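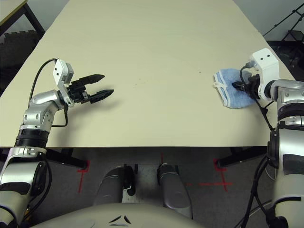
1. Introduction

Most of the tables at the Nostbridge study hall have a pale, light tan top with a faint wood grain finish. They were picked for price and for how they look under ceiling lights, and cleaning came second. Our group wanted to know how well a top of this kind holds up to the everyday spills of a shared room, and which of the cleaning methods students use does the job with the least wear.

The report was written for the Materials in Daily Use course by Soledad Cabello, Kenji Delacroix and Ignacio Nakamura. Cletus Van Dusen supervised the project. The final version was handed in on May 5, 2025.

2. Background

The study hall opened in August with furniture moved over from the Ustgate building. By winter there were complaints about rings from cups and about marker stains near the outlets, where people sit longest. The building staff wipe the tables once a day with a general cleaner. Between those times students clean up after themselves, or they don't.

We found little written about shared study tables. Most of what we read dealt with kitchens, where heat and knives matter more than ink. Rostislav Zelenák, who runs the furniture workshop at Mernard, let us have offcuts from a batch of light table tops and explained how the finish is usually damaged. In his view it is mostly scrubbing that does it – a stain left alone hurts the surface less than a rough pad.

3. Method

We cut the offcuts into test pieces and marked each one on the back. Four stains were used: black coffee, ballpoint ink, dry-erase marker and orange juice. Each was left on overnight. We then cleaned the pieces in one of three ways:

Plain water and a cotton cloth
Dish soap in warm water and a cotton cloth
Dish soap and the green side of a kitchen sponge

For the wear test we left the stains out and wiped clean pieces 200 times, 500 times and 2,000 times with each method. Kenji built a simple wooden guide so the strokes would stay in one line. The 2,000 stroke pieces were shared out over several evenings, and the pressure was not the same for every person. We come back to this in section 5.

4. Results

Coffee and juice came off with all three methods. Water alone needed a second pass on the coffee, where the edge of the ring had dried darker than the middle.

Dry-erase marker left a gray shadow with water. Soap removed it. Ballpoint ink was the hardest. Soap and cloth made it lighter but a thin line stayed, and the sponge took it off along with some of the shine.

The cloth left no wear we could see at any stroke count. The sponge left a dull patch at 500 strokes that showed when the piece was tilted toward a lamp. At 2,000 strokes it showed from any angle. We saw no change at 200.

5. Problems

Pressure was our main weak point. A weight on the cloth would have been better than a hand. We also judged shine by eye, since the gloss meter at the Nair lab was booked until after our deadline. Two of us looked at each piece separately, and where we disagreed we wrote down the milder result.

The offcuts were new. Tables in the hall have already had months of use, and old scratches probably hold ink better than a fresh surface does.

6. Recommendations

We suggest that the hall keep a bottle of mild soap solution and a stack of cotton cloths by the door, and that green sponges be taken out of the cleaning closet. Ink should be cleaned the same day. For lines that stay, a small amount of rubbing alcohol may work – Soledad tried it on one spare piece with good results, but one piece is too few to report as a finding.

The test pieces are stored at Mernard in a labeled box and can be used by next year's group.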